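Week 4 handout: Inventory, or why stuff sitting still costs money

Okay, so last time I ran out of clock halfway through the reorder point, and a few of you (hi, Adi) emailed me about it. Let's pick it up from there.

Reorder point = daily demand x lead time + safety stock. That's the whole formula. If Ulberg sells 41 kettles a day and the supplier takes two days, they need 82 just to get through the wait. Add a safety stock of 25 and you get 107. When the count hits 107, they order.

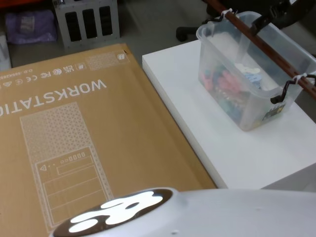 Now, where does the 25 come from? In the Ulberg case it was the manager's gut, and I'd love to tell you that's rare! We'll do it properly in week 5 with standard deviations. For now take it as given.

Holding cost is the part people forget. Rent, insurance, damage, money tied up, things going out of style. In the Tanport reading, look at how they only charged themselves for rent and then wondered why the big orders looked so cheap. Caoimhe Hegarty's chapter has a good table on this, and I'll be asking you to redo it with all the costs in.
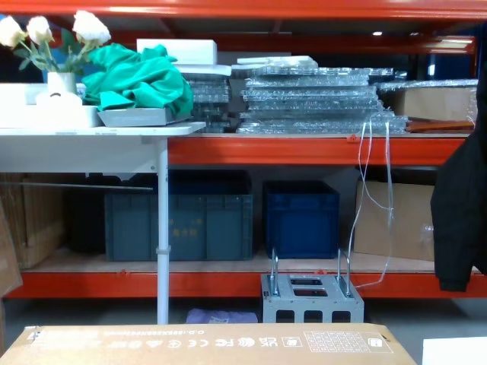 Ordering cost goes the other way: every order costs you something (paperwork, the truck, someone checking it in), so lots of little orders add up. Put the two curves on one graph and the total dips somewhere in the middle. The bottom of that dip is your order quantity. Please draw it by hand once before you open a spreadsheet.

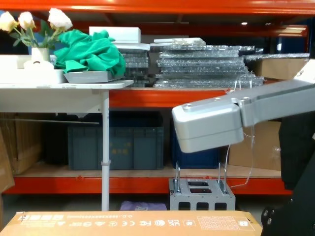

For next class:
Read the Bresham case, pages 107 to 111.
Annual demand is 2,000 units. Find the order quantity using the costs at the end of the case, and show your steps.
Bring a calculator, phones are fine.

Ruairí Phelan is covering my 4:00 office hour in October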